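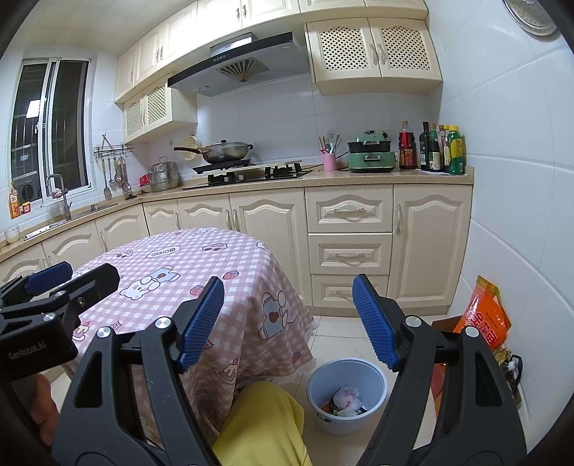
**Figure 3.** Kitchen 12, waste point beside the covered table. A small white plastic wastebasket stands on the tile floor, with a bag and a cardboard box nearby.

### 4.2 Floor-level waste points

Most kitchens in the Clarndale sample had no waste container built into the cabinets. Residents used small open bins set directly on the floor, usually within arm's reach of a seat. We coded each bin by its distance to the nearest table, its contents and any loose packaging kept next to it. Coding followed the Solheim protocol, revised in August, and was carried out separately by Wan and Leitão.

Of the 1,378 discarded items logged across all households, snack packaging formed the largest class. Food residue was often placed in the same container – a practice that complicates sorting at collection. Bags and boxes left on the floor were coded as "pending" unless the resident stated that they were in use.

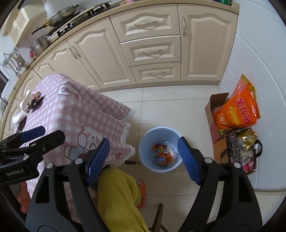

**Figure 4.** Crumpled snack wrappers, mostly orange, white and blue, at the bottom of a round bin; checkered tablecloth at left.

Table coverings were recorded because a long cloth can hide a bin from a standing adult. Cloths reaching near the floor were coded as full drop, and bins were then classed as visible or screened. In Kitchen 12 the bin was classed as visible. Agreement between coders was lower for pending items than for bin contents, and the two classes are reported separately in Section 5.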